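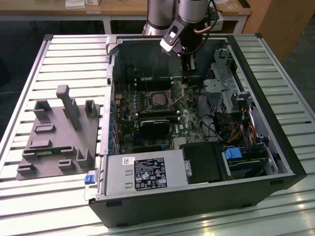
The Jekel two-finger gripper is sold as an end tool for light assembly and disassembly work, and the Gredalen workshop bought one to handle memory modules during the refurbishing of used office computers. This review covers its first period of service and gives most of its space to one fault, which stopped work on the cell and led to a change in our operating rules. The task is a demanding one for any gripper. The tower lies on its side on the slatted platform with its side panel off, the arm reaches down into the case from above, and the fingers must work close to the memory slots, the rear panel area and several bundles of power cable. A gray plastic tray to the left of the computer holds parts in posts and slots, and the arm moves between the tray and the board.

Installation was straightforward. The mounting plate fit our arm without an adapter, and the printed instructions were clear. The control software, supplied by Buscombe under a separate license, was running by the end of the first afternoon. The complete kit cost $2,959, including a spare set of fingers and one year of support. The fingers have silver-colored tips and hold a thin circuit board squarely at low force. Over the first 500 cycles we recorded no bent boards and no damaged slots.

The fault appeared shortly after that point. During an insertion, the gripper reported that its fingers were open when they were still closed on the edge of a memory module. The arm accepted the report and began to withdraw. The module was partly seated at the time, and the upward pull lifted one side of the case from the platform before the arm's own force limit stopped the motion. The operator, Nkrumah Agyeman, pressed the emergency stop and kept his hands clear. There was no injury. The module was discarded, and the motherboard was set aside with a cracked slot latch.

The same false report was produced on the bench the following week. Our technical lead, Afonso Bragança, ran the gripper through 200 open and close commands with a module held in the fingers and the arm locked in place. The position signal was wrong in 34 of them. The errors came in groups, nearly all of them after the wrist had been turned to the far end of its range. When the connector at the wrist was opened, one pin was found to be sitting lower than the others. The signal dropped out whenever the cable was pulled tight, and the software read the missing signal as "open."

The loose pin is a small defect, and we would not mark the product down heavily for it. The handling of the lost signal is a more serious matter. A gripper that cannot confirm its position should report an error and hold the arm still. Buscombe supplied a revised version of the software that does this, but it must be requested and is not yet part of the standard download. Jekel replaced the wrist cable at no charge. The new cable is longer and has a screw collar, and the bench test was repeated with it without a false report.

The following rules now apply to this cell at Gredalen:

The arm may not withdraw after an insertion until the finger position has been confirmed by two separate readings.
The upward force limit is set below the weight of an empty case.
Cables inside the computer are moved clear of the slots before the arm is enabled.
The wrist connector is checked by hand at the start of each shift.
Hands stay outside the platform while the arm is powered, including when it appears to have stopped.

We also looked at the Laryea parallel gripper as a replacement. It stops on a lost signal as delivered, but its fingers are wider and would not fit between neighboring slots on several of the boards we handle. For that reason the Jekel unit remains in use.

The gripper is recommended for bench work with small boards, on the condition that the buyer obtains the revised software and the newer cable before putting it into service – both should be named on the purchase order. Units shipped before October have the older cable. Owners can identify it by the plain push-fit connector at the wrist.

Reviewed for the Gredalen workshop, April 2020.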